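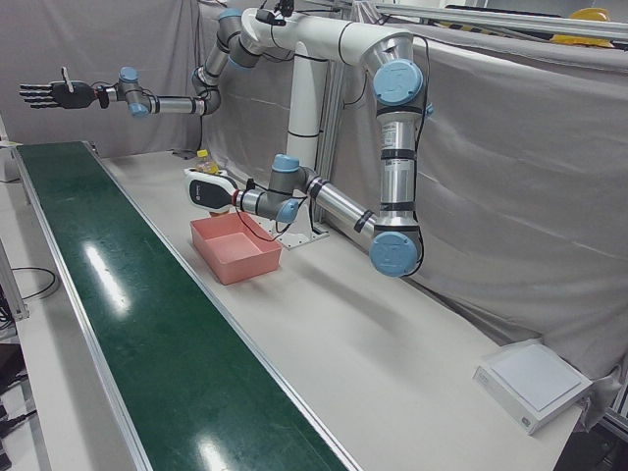

Two-armed cell with a five-fingered hand on one arm and a parallel gripper on the other, beside a green conveyor.

Frequently asked questions: robots and everyday chores
Trumdale Automation Notes
Last revised 15 December 2023

The answers on this page cover shop-floor handling and household work. They are written for people deciding whether to buy, wait, or carry on by hand. Questions come from the Trumdale inbox and from site visits. Send corrections to Lamai Bunnag.

General

Can a robot do chores yet?
Some of them, under stated conditions. A machine that moves one known item from one known place to another has been ordinary equipment for decades. A machine that walks into an unfamiliar kitchen and clears it is still a research topic. Most inquiries we receive fall between the two, and the answer depends on how much of the surroundings the buyer is willing to fix in place.

What do you mean by "fix in place"?
Position of the table, height of the bins, type of container, lighting, and who is allowed to move any of it. Each item held constant removes a source of failure. A factory can hold most of them constant. A family cannot.

Which chores are closest to ready?
On the shop floor: bin-to-belt transfer, placing parts on a scale, loading trays, case packing of rigid goods, and end-of-line palletizing. In the home: floor vacuuming, lawn mowing, and window cleaning on large flat panes. All three household examples use a dedicated machine with no arm.

Which are furthest away?
Anything with cloth, anything with a stuck lid, and anything where the item is at the bottom of a pile. Folding a fitted sheet is harder than palletizing. Finding the second sock is harder than folding it.

Hands and grippers

Is a five-fingered hand better than a two-jaw gripper?
For most handling, no. A parallel gripper has one motion to control, closes with repeatable force, and can be serviced with a hex key. It will pick up bottles, boxes, and most molded parts. A five-fingered hand has many joints, more cabling, and more ways to be slightly wrong. It earns its cost when the task involves tools or handles shaped for people: scissors, spray triggers, door levers, screw caps.

Why would one cell have both?
The two arms can then be given different work. The gripper holds or carries, and the hand manipulates. It also lets a team compare the two on the same task without rebuilding the station. The penalty is that the software has to plan for two different ends, and a task taught on one side does not transfer to the other.

Do I need two arms?
Count the steps in the job where a person uses both hands at the same time. Opening a bottle, holding a bag open while filling it, and turning a large box over all qualify. Moving items from a bin to a belt does not. At the Patholm packing line, Flynn Henare listed 11 manual steps and found a single one that needed two hands. A clamp took care of it, and the line was quoted with one arm.

What about suction?
Use it if the surface is flat, clean, and not porous. It is cheaper and faster than either of the above. It does poorly with mesh bags and dusty cartons.

Conveyors and workstations

Can the arm pick from a moving belt?
Yes, if the belt speed is measured with an encoder and the items are separated. Touching items are the usual problem. A stop-and-go belt is simpler and gives up some throughput. Start with stop-and-go.

The belt in our shop is shiny. Does that matter?
It can. Overhead lights reflecting off a glossy belt produce bright patches, and a camera may lose the edge of an item that passes through one. Diffuse the lights, move them, or change the camera angle. A matte belt also works. Try these before paying for a different vision system.

What kind of bin should we use?
Shallow, open, rigid, and a color that none of your parts share. Sloped walls give the gripper more clearance at the sides. Deep bins force the wrist into awkward positions and cause most of the collisions we are called about.

Does the bin have to be in exactly the same spot each time?
With vision, no. Without it, yes, and you should bolt down a locating fixture. Ketill Overgaard recommends a fixture either way. It costs very little and removes one variable when you are looking for a fault.

How should cables be handled?
Allow enough slack for the full range of each joint and no more. Check at the extremes of travel, with the arm moving at working speed. Loose loops near the wrist catch on bin rims. Inspect every 300 operating hours and log it.

Performance

What success rate should I expect?
Ask for the number on your own parts. In a trial at the Wihongi warehouse in May, a single-arm cell with a parallel gripper attempted 3,000 picks of mixed bottles and cartons from an open bin. It missed 524 of them. Most of the misses were cartons lying flat against the wall of the bin. Bottles were rarely a problem. The site has since separated the two streams and has not yet repeated the trial.

Is that good enough?
It depends what a miss costs. If the arm simply tries again, a miss costs seconds. If a miss knocks over an open container, someone has to stop the cell and clean up. Work out the second figure before you look at the first.

Are videos reliable evidence?
Treat them with care. Ask whether the machine was working on its own or being driven by a person, what playback speed was used, and how many takes were recorded. All of these are fair questions and a serious supplier will answer them in writing.

How does it compare with a person for speed?
On mixed items, a person is usually faster. The arm keeps the same pace through the shift, so compare daily totals and include the time spent on resets.

Household use

Could I put a two-armed station in my kitchen?
It would take the space of the kitchen. The arms need clear reach on every side, a rigid mounting, and a rule keeping people out of the reach area while they move. Mobile machines on a wheeled base answer the space problem and bring others, mainly battery life, weight, and thresholds between rooms.

What about loading the dishwasher?
Demonstrated in laboratories many times, usually with a known set of dishes. Nested bowls, wet glass, and cutlery in standing water remain difficult. We know of no product we would recommend to a household for this.

Laundry?
Folding of flat, single garments has been shown and is slow. The whole chore also includes sorting, checking pockets, and moving a tangled load between two machines. Expect part of the chore before the whole.

When will this change?
We do not give dates. Murray Trevaskis keeps a list of tasks that we retest when a supplier offers new equipment, and a task leaves the list when it passes at a customer site with the customer's own staff running it.

Safety and cost

Can people work next to it?
Only after a risk assessment of the whole cell, including the gripper and the item being held. An arm sold as collaborative stops being so when it is carrying a knife. Hard stops, guarding, or a scanner may still be required.

Where does the money go?
The arm is often less than half. The rest is tooling, fixtures, guarding, integration, and the weeks of adjustment after installation. Get the last item quoted separately.

Can I rent before buying?
Skaltano offers a bench cell for trials, subject to availability. Bring your own parts, including the damaged ones. Kirsty Stubbs handles bookings and will send a parts checklist on request.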